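Clesgate 家居与物品课程
讲义第7讲 混放的箱子：碗、刷子和其他小件

上一讲我们讨论了抽屉。抽屉有隔板，有深浅，拉出来就看得见全部的东西。这一讲讨论没有盖子的箱子，在课上我们简称“敞口箱”。请先把上次的作业放在桌子左边，我在课间收。

本讲义用于课前阅读和课上练习。有些词在中文里有几种说法，例如“收纳箱”“整理箱”“周转箱”，不同的商店写法不同。我在这里统一写“箱子”，需要区别的时候再加别的词。如果你的家乡话里有更准确的说法，请在课上告诉大家，我也愿意学习。

一、为什么先讲敞口箱

在一个家里，敞口箱常常是最先装满的地方。原因很容易理解：放东西进去只要一个动作，手松开，东西就进去了。打开柜门要两个动作，打开有扣子的盒子要三个或更多。人在很忙的时候，会选择动作最少的地方。所以一个敞口箱如果放在门口或者水池旁边，几天以后里面就会有不属于它的东西。

我第一次在 Polent 的宿舍做整理练习的时候，没有想到这一点。我们给每个房间买了一样的箱子，贴了很好看的标签，然后把箱子放在房间中央的架子下面。过了一个月我们再去看，标签还是很好看，但是“洗浴”的箱子里有碗，“厨房”的箱子里有袜子和梳子。住在那里的同学并没有故意弄乱，他们只是把手里的东西放进最近的箱子。后来我们移动了箱子的位置，没有换标签，情况好了许多。

所以这一讲的顺序是：先看东西，再看箱子，然后看位置。标签放在最后讲，而且只讲一小段。

二、小件物品的几个性质

整理书的时候，每一本书都是差不多的长方体，可以站着，也可以躺着。整理日用小件就困难得多。下面几个性质，请大家在拿起一件东西的时候想一想。

第一个性质是形状是否稳定。平放的盘子是稳定的。碗放在平的地方，碗口向上，也是稳定的。但是碗如果侧着放，它的底和边是两个不同大小的圆，它会慢慢转一个方向，直到碰到别的东西为止。因此一个侧放的碗总是靠着什么：箱壁，或者旁边的东西。把旁边的东西拿走，碗就可能动。我们拿东西的时候应该先知道谁在靠着谁。

第二个性质是有没有“头”和“柄”。梳子、刷子、勺子、锅铲，都有一头大一头小的样子，或者一面平一面有毛、有齿的样子。这类东西有方向。放的方向如果每次一样，手就会记住；放的方向如果每次不同，每次都要用眼睛找。我见过有人的刷子放了很多年都在同一个杯子里，晚上不开灯也可以拿到，这就是方向的好处。

第三个性质是表面。有针、有毛、有齿的表面会挂住别的东西。带针的刷子如果和毛巾放在一起，毛巾的线会被拉出来；和网袋放在一起，就更麻烦。光滑的表面不会挂东西，但是会滑。所以在同一个箱子里，我建议把会挂的和会被挂的分开，比如刷子不要挨着织物。碗和刷子放在一起，从表面来说没有问题，从卫生来说有问题，这一点在第四节再讲。

第四个性质是可以不可以叠。碗可以叠，只要大小差不多。杯子有的可以，有把手的常常不可以。刷子不能叠，只能并排。叠起来的东西节省面积，但是拿最下面的一个要先动上面的。如果家里有9个碗，平时只用两个，那么这两个应该在最上面，或者干脆放在另外的地方。

还有一个性质有些学生会忘记，就是重量和声音。瓷碗掉进空箱子里，声音很大，也可能会碎。塑料碗掉进去没有事，但是它很轻，别的东西一压就翻。写整理计划的时候，请写明碗是什么材料。如果不知道，就写“不清楚”，请不要猜。

三、箱子本身

箱子有几个地方需要看：口的大小、壁的高度、底的样子、颜色。

口的大小决定手能不能进去。我们在课上用过 Prukell 的两种箱子，大的口可以同时放进两只手，小的只能放一只手。如果箱子里的东西需要一只手扶着、另一只手拿，小口的箱子就不方便。碗和碗叠在一起拿不下来的时候，一般要两只手。

壁的高度影响我们看见什么。壁高，从旁边看就只看见壁，必须站到上面往下看。壁低，从旁边就可以看到东西，但是东西也容易滚出来。很多人买箱子只看容积，觉得越深越好。深的箱子适合装大而软的东西，比如被子、冬天的衣服。小件放在深箱子里，会一层压一层，最下面的东西很可能一年都不见光。

底的样子，很多人不看。有的箱子底是平的，有的底中间高一点，有的有一条一条的凸起。底不平，圆的东西就不容易滚，但是也不容易擦干净。厨房和浴室用的箱子，我建议选平底，再铺一层可以拿出来洗的垫子。

颜色的作用是帮助眼睛。灰色的箱子不抢眼，里面放颜色鲜的东西，一眼就可以找到。如果箱子是黑的，黑色的小东西放进去就像消失了一样。有人喜欢透明的箱子，认为从外面看得见。这是对的，但是透明箱子放在开放的架子上，整个房间看起来会比较乱。请按照自己的房间来决定，没有一个标准答案。

四、哪些东西可以住在一起

这一节是本讲的中心。在 Maes 分类表里（上学期发过，没有的同学请向我要），日用小件按照“碰到什么”来分组，共有11组。我把其中和今天有关系的写在下面。

碰到食物的：碗、盘、勺、筷子、切菜板。
碰到头发和皮肤的：梳子、发刷、毛巾、搓澡巾。
碰到脏东西的：鞋刷、马桶刷、抹布、海绵（洗碗的海绵另算，它属于碰到食物餐具的一组）。
碰到衣服的：衣架、夹子、粘毛滚筒。
只碰到手的：遥控器、钥匙、手电筒。

按照这个办法，碗和刷子在不同的组里。不管是梳头发的刷子，还是刷鞋的刷子，都不应该和吃饭的碗长时间在一个箱子里。请注意我写的是“长时间”。搬家的时候、打扫的时候、把整个房间的东西先集中起来的时候，混放是正常的，也是必要的一步。我们在课上叫它“混箱”。混箱是一个临时的地方，它的问题只在于它经常变成永久的地方。

一个混箱常常是这样开始的：某一天有客人要来，桌面上的东西全部进了一个箱子，箱子进了房间角落。客人走了，箱子没有出来。过了几个星期，家里的人找碗，想不起来碗在那个箱子里，就买了新的碗。所以家里东西变多，有时候与喜欢买东西没有关系，与混箱有关系。

处理混箱，先看，再动手。看的时候请从箱口往下看，找出哪一件在最上面，哪一件靠着箱壁，哪一件被别的东西挡着。一只蓝碗侧着靠在左边的箱壁上，一把椭圆形的刷子紧挨着它，这样的情况应该先拿哪一件，请大家看图以后和旁边的同学讨论。讨论时间到下课铃以前，不用写下来。
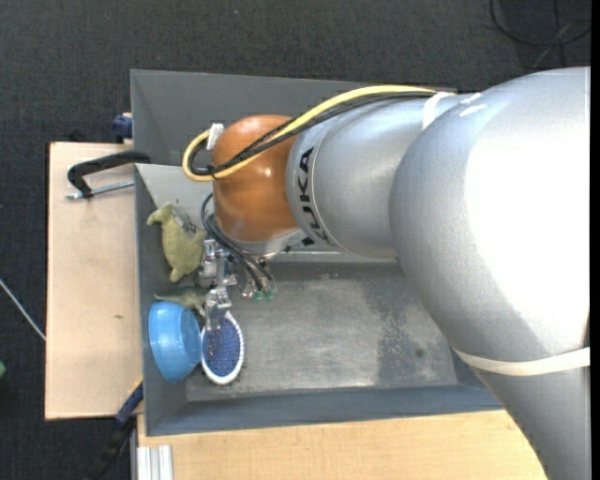

从混箱里拿出来的碗，应该马上放回碗柜吗？

先洗，再晾干，然后放回碗柜。碗在混箱里的时候，可能碰到过头发、灰尘或者别的刷子，只用干布擦一下是不够的。如果一次拿出很多碗，可以先全部放在水池旁边，等箱子空了再一起洗，这样不会中断整理。晾干的时候碗口向下，放在有空隙的架子上。

五、拿的顺序

关于先拿哪一件，学生一般有两种意见。一种意见是先拿碗，因为碗大，拿走了就有空间。另一种意见是先拿刷子，因为刷子几乎是立着的，它的上端容易抓住，而且它的位置高，拿的时候不用碰到别的东西。

我的意见是看谁支撑谁。如果刷子靠在碗上，先拿碗，刷子会倒下去。刷子倒下去没有大的坏处，但是如果有针的一面向下，压在别的东西上，就可能挂住。如果碗靠着刷子，先拿刷子，碗会转动或者滚开，塑料碗没有关系，瓷碗要小心。当两件东西只是挨着，没有互相支撑，就可以任意选择，我会先拿上面没有东西的那一件。

只看一张图，我们知道两件东西挨着，不能完全知道谁在用力。这是我希望大家在讨论里说出来的地方。真的站在箱子前面的时候，可以用一只手轻轻扶住碗，另一只手拿刷子，这样两种情况都安全。

拿刷子的时候，拿边或者柄，不要抓有针的一面。针如果弯了，很难再直。图里这种深蓝色垫子、外面一圈白边的刷子，脏东西容易留在垫子上的针和针之间，白边上有一点灰也会看得很清楚。清洁的方法在下一节。

拿碗的时候，手指在里面，拇指在外面，夹住碗边。这样拿干净的碗并不卫生，但是混箱里的碗反正要洗，所以没有关系。洗好以后请换一种拿法：用手托住底部，手指不要进到碗里。

六、刷子的清洁和存放

刷子比碗难洗，很多人因此不洗，这也是刷子常常出现在奇怪地方的原因。脏的刷子人不愿意放回干净的抽屉，又不愿意马上洗，就放进最近的箱子里。所以整理刷子，应该从洗刷子开始。

带针和软垫的刷子，先把上面的头发去掉。可以用一把旧的细齿梳子，从刷子的一端向另一端挑，把头发挑起来，再用手拉走。头发太紧，就用小剪刀沿着针的方向剪一下，不要横着剪，横着剪可能会伤到垫子。

然后用温水和一点洗发水。注意软垫上常有一个小孔，水从小孔进去以后不容易出来。洗的时候让有针的一面向下，只让针沾到水，不要把整个刷子泡在盆里。木头的刷子泡水会裂，更不应该泡。

洗完甩一甩，针向下放在毛巾上，等它干。前面说过带针的刷子和毛巾放在一起会拉线，所以这里请用一条旧的、表面平的布，不要用有毛圈的毛巾。冬天房间里干得慢，可以放一个晚上。用热风吹不太好，垫子可能会变形。

存放有三个办法，各有适合的地方。

放在杯子或者筒里，柄向下，头向上。优点是一只手就能拿，缺点是灰尘落在针上。适合每天用的刷子。

挂起来。柄上有孔的刷子才可以。挂在浴室里离水远的一面墙上，通风好。

平放在浅抽屉里，针向上。适合不常用的刷子。抽屉里请留一点高度，不要让抽屉上面的板碰到针。

不建议的办法是把刷子立着插在装满东西的箱子里。刷子那样站着，全靠旁边的东西。旁边的东西一拿走，它就没有位置了。

七、碗的存放

碗在这门课的第二讲已经讲过，这里只补充和箱子有关系的部分。

有的家庭没有碗柜，碗放在箱子里，这是可以的。租房子的学生经常这样做。请遵守下面的办法：箱子只放餐具；箱子放在腰的高度，不放在地上；碗口向上叠放，最多7个，再多就会不稳；箱子上盖一块干净的布。布每个星期洗一次，可以固定在星期四，和别的厨房布一起。

颜色鲜的碗，例如亮蓝色的，小孩子很喜欢，会拿去当玩具。这样的碗后来就在玩具箱、浴盆、花盆旁边出现。有的家长每天晚上都把碗收回厨房，很辛苦。我的建议是承认这个碗已经是玩具，把它从“碰到食物”的一组移到玩具一组，然后再也不用它吃饭。一件东西只属于一个组，这样大人孩子都比较清楚。如果家里碗不够，那么就反过来，给孩子另一个东西玩。

碗有裂缝或者缺口，不要留着“以后种花用”。请当天决定。真的要种花，就在当天把土放进去。

八、位置

回到 Polent 宿舍的例子。我们第二次去的时候，没有先整理，先画了一张平面图，在图上用铅笔画出人从门口走进来以后的路线。有的同学进门先去水池洗手，有的先把包放在床上。东西掉落和停留的地方，差不多都在这些线上。

然后我们把箱子移到线的旁边。水池旁边放餐具的箱子，镜子下面放头发用品的箱子，门后面放鞋刷和鞋油。房间中央的架子只留书。这样一来，人不需要改变习惯，只是在他本来要放下东西的地方，有了一个正确的箱子。

这个宿舍的物品登记表上最后有334件小件，不包括衣服和书。登记花的时间比整理还长。我现在不会再要求学生登记全部的东西，只登记在错误的箱子里找到的东西就够了，因为有用的信息都在那里。比如在“洗浴”箱里多次找到碗，说明有人在房间里吃饭以后，水池旁边没有地方放碗。应该加一个沥水架，而不应该再写一张“请勿放碗”的纸。

小房间里位置有限，几个箱子要叠起来的时候，敞口箱就不合适了，因为上面的箱子会压到下面的东西。可以用带滑轨的，或者正面开口的。Prukell 的目录里有正面开口的一种，教室后面有样品，请自己去试，用完推回原位。

九、标签

标签请写东西的名字，不要写房间的名字。“厨房”太大，什么都可以放进去。“碗、勺子”就很清楚。字写大一点，贴在人站着可以看到的一面。

家里有不认识字的孩子或者老人，可以画图。画得不好看也没有关系，一个半圆就是碗，一个椭圆加许多点就是刷子。有学生用不同颜色的胶带，这也可以，但是颜色的意思要全家都知道，客人来帮忙的时候也会问。

混箱也要有标签，上面写一个日子，就是它应该空了的那一天。

十、课上练习

每张桌子有一个敞口箱，里面的东西是混放的。请两个人一组，按下面的步骤做。

先站在箱子旁边看，手放在背后。一个人说出自己看到的东西，另一个人听，并且指出漏掉的。只说看到的，不说猜到的。例如看到刷子，就说刷子，是梳头的还是刷衣服的，拿到手里以后再说。

决定第一件拿什么，并且说明理由。理由一句话就可以。

把东西一件一件拿出来，放在桌上铺的布上，碰到食物的放在右边，碰到头发和皮肤的放在左边，其他的放在远的一边。不知道的东西放在自己面前，最后再讨论。

箱子空了以后看箱底。箱底常常有头发、沙子、一粒纽扣。用湿布擦一次，再用干布擦一次。

选择一组东西放回箱子，只能是一组。其余的东西写在纸上，注明应该去哪里。

练习的时候请不要比赛速度。上一个班有一组很快，但是他们把箱子整个倒过来，碗滚到地上，以后找东西的时间比别人一件一件拿的时间还长。倒出来的办法适合软的东西，比如袜子，对碗不适合。

十一、作业

在自己家里找一个混放的箱子，没有箱子的可以用篮子、纸盒或者大的抽屉代替。写一页纸，内容包括：箱子在哪里，箱口离地多高，最上面是什么，哪些东西互相挨着但是不属于一组，你先拿了哪一件，为什么，最后箱子里留下了什么。

不需要写你家里一共有多少东西，也不需要道歉说家里很乱。去年的作业里有许多这样的句子，占了半页，我读的时候都跳过去了。

如果家里有人不同意你移动他的东西，请先问他，并且把他的回答写进作业。他说“就放在那里”也是一种回答，请记录他每次从哪里拿、用完放到哪里，下次上课我们一起看。

用中文或者英文写都可以。词不会写的时候可以画图，或者把东西带来给我看，脏的刷子请先洗好再带。

下一讲讨论带盖子的盒子，请带一个你经常打不开的盒子来。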